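Flonel Planner
Task and motion planning for two-arm tabletop workcells

Overview
Release notes
Requirements
Licensing
Support

Flonel Planner is a planning and execution package for workcells with two arms sharing one table. It takes a task list, a calibrated camera feed and a robot model, and produces timed joint trajectories for both arms. It runs as a service on a Linux workstation next to the robot controller. The current version is 3.2.

The package is maintained by Lokimard. Product questions go to Duygu Duman, integration questions to Rhys Ruddock.

What it does

Each planning cycle has four stages: scene update, grasp selection, arm assignment and trajectory generation. The stages run as separate processes and exchange messages over a local bus. Any stage can be replaced by a customer module that follows the published message format. Most sites replace grasp selection and leave the other three alone.

Scene update merges the depth image into a voxel map of the table. Known objects are matched against the object library and stored as meshes. Anything that does not match is kept as an unlabeled obstacle, with a safety margin set in the site file. The default margin is 11 mm. Reducing it below 5 mm produces a warning at startup and an entry in the log.

Grasp selection ranks candidate grasps for parallel grippers. For handled objects such as mugs and jugs, the candidate set includes body grasps, rim grasps and handle grasps, and each type can be switched off per object. When the goal is a hanging placement, the ranking also checks that the handle opening stays clear of the fingers at the goal pose. Grasps that fail this check are dropped before any trajectory is computed.
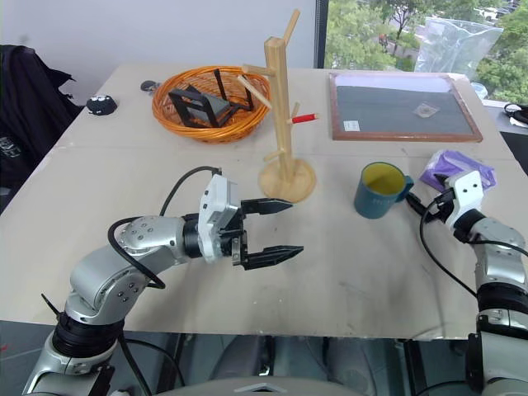 Arm assignment decides which arm performs each step. The cost function weighs reach, joint travel and the time the other arm would spend waiting. If neither arm can complete a step alone, the planner inserts a handover at a point in the shared volume. Handover points are sampled at run time. They can also be fixed in the site file, which gives shorter planning times and less variation between cycles.

Trajectory generation plans both arms together as a single system. Cables routed along the outside of an arm are modeled as a swept envelope attached to the upper links. The envelope is conservative. Sites that find it too restrictive near the base can edit it in the model viewer, one link at a time.

Hanging placements

Version 3.2 adds a goal type called PEG. The user gives the peg axis, the peg length and an approach angle. The planner aligns the handle opening with the axis, moves in along it, lowers the object until the wrist force estimate drops, and then opens the fingers. If the force does not drop within the set distance, the arm backs out along the same path and the step is reported as FAILED_SEAT. The planner does not retry unless retries are enabled.

Pegs already in use are marked as occupied in the scene model. An occupied peg is never chosen as a goal, but it is still used for collision checking.

Object library

The standard library holds 376 household and light-industrial objects. New objects can be added from a CAD file or from a turntable scan with the Nemden scan tool, sold separately. Thin film and crumpled bags are not supported as grasp targets. They are handled as obstacles only, and their shape is refreshed at every scene update.

Timing

Median planning time for a single pick and place on the reference workstation is 131 ms with both arms active. Handover steps take longer, and the figure depends heavily on clutter. Site-specific timing can be measured with the bench command, which replays a recorded task without moving the arms.

Requirements

Ubuntu 22.04, 64-bit
32 GB memory
Discrete GPU with 8 GB or more
Two arms with six or seven joints each, position or impedance control
One calibrated RGB-D camera with a view of the full table
Force estimate at the wrist (needed for PEG goals only)

Known issues in 3.2

Reflective surfaces can leave holes in the voxel map. Set fill_table to true if the table height is known.
Dark fabric near the table edge may be reported at the wrong depth. Crop the work volume in the site file.
The model viewer does not save envelope edits if the planner service is running. Stop the service first.
Site files from 2.x must be converted with the migrate command before use.

Licensing

One license covers one workcell. Licenses are tied to the workstation and can be moved once per quarter without charge. The Hoani simulator plug-in is included and needs no separate key.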